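Titier flat-pack garden cabin, 12 square meters: one summer in

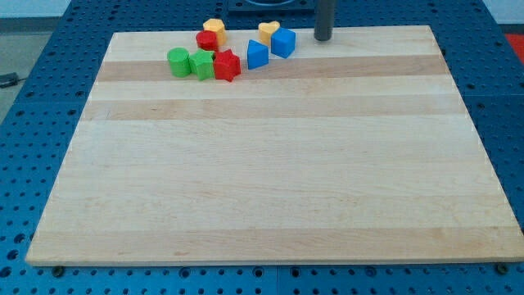
Pale strips with a couple of darker tan ones.

We put ours up outside Nadthorpe in September. The brochure promises a weekend. Chia-jung Chien and I needed two, plus a morning of staring at wall panel 7. The floor is excellent and the roof hasn't leaked. The windows open – if you ask twice. Idach, who deliver, charged 200 extra for our lane, a perfectly ordinary lane. There are 1143 screws in the kit and one hex key. Buy a second hex key. Four stars, three when it's windy.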